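4.3 Setting the clock and the watering schedule

The Foltino controller must be connected to mains power before the schedule is entered. The backup battery holds settings during an outage but does not run the valves.

1. Turn the dial to CLOCK. Press + or - until the correct hour shows, then press NEXT and set the minutes.
2. Turn the dial to ZONE and select the zone number.
3. Enter the start time. Each zone accepts up to four start times per day.
4. Enter the run time in minutes. The longest single run is 480 minutes.
5. Press SAVE. The zone number blinks twice.
6. Repeat steps 2 to 5 for each remaining zone, then turn the dial to AUTO.

Note: If two zones are given the same start time, the lower-numbered zone runs first and the other waits in line.

Caution: Do not open the wiring cover while a valve is running. Turn the dial to OFF and unplug the transformer first.

4.4 Seasonal adjustment

Run times can be raised or lowered for all zones at once. Hold NEXT for three seconds, then use + or - to change the percentage. The factory setting is 100. For clay soil in August, use shorter runs and more start times to limit runoff.

4.5 Flow sensor (optional)

1. Close the main supply valve.
2. Fit the sensor on a straight length of pipe with the arrow pointing downstream.
3. Connect the two sensor leads to the terminals marked FS. Either lead may go to either terminal. 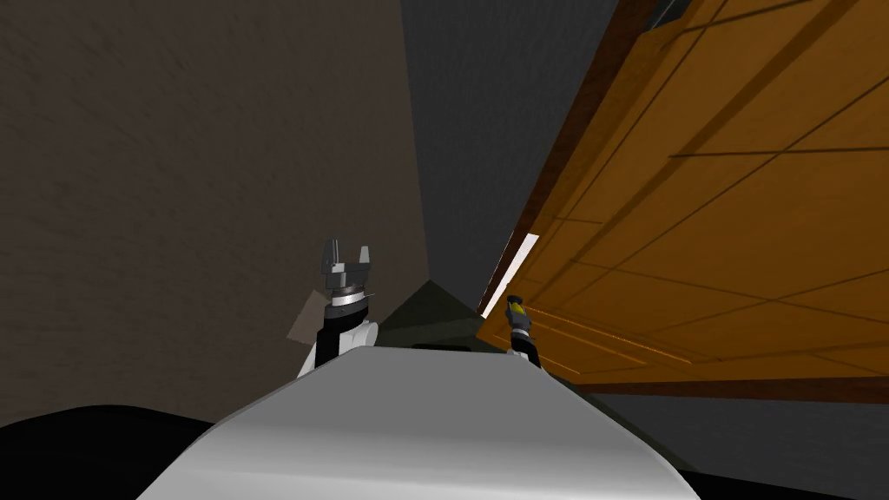

4. Open the supply valve slowly and check the joints for leaks.
5. Turn the dial to SENSOR and enter the pulse value printed on the sensor label. For the Rotholm sensor this is 355.
6. Set the high-flow limit. The default is 2,000 gallons per hour.

Note: Controllers with software dated before November 18, 2018 do not show the SENSOR menu. See section 7 for the update procedure.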